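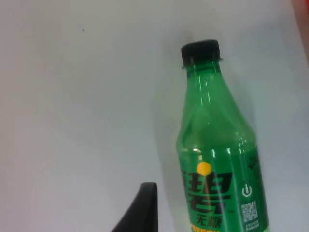
Mwende Nzioka reckoned on the train that any company holding an open day two months before its results has either very good news or a new coffee machine. Skurno, maker of mixed reality displays, had both.

Wednesday, October 11, 2023 began with sign-in, lanyards and a talk from Venkatesh Kurup on the order book. Orders stand at 1649 headsets, most of them for museums. He put the figure up on a slide and left it there for nine minutes.

We were then split into groups and taken to see Prolness, the display that is supposed to do without the headset altogether. It did, from one spot, marked on the carpet with tape. A humpback whale swam across the room in very good colour. Half a step to the left and it was a grey smear.
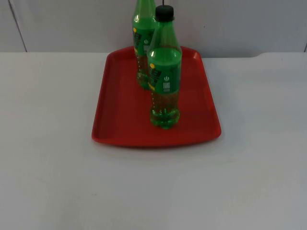 Two green bottles on a red tray.

Liya Dinsa fielded the questions. The viewing angle is 54 degrees and she wants more of it by December. Somebody asked about price – she recommended the lunch.

After lunch came Akton, the software side, where Jeptoo Lukumay let us place a virtual sofa in a real corridor. Mine ended up in the ceiling. She said the Kioko update would fix that, and moved me along to let Danish Mirani have a go. His sofa behaved perfectly.
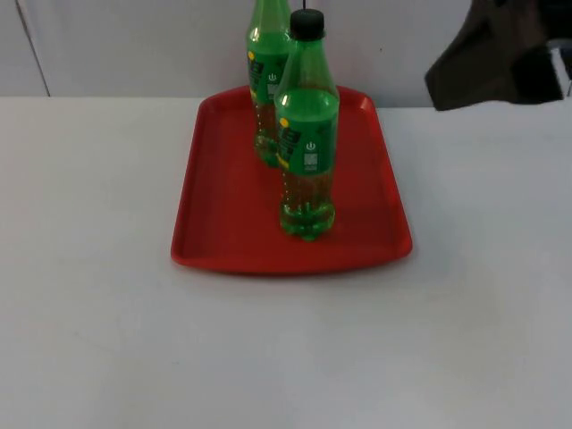

The tray and both bottles, on the white table.

The bus back to the station left at 4, with Mwende still talking about the whale.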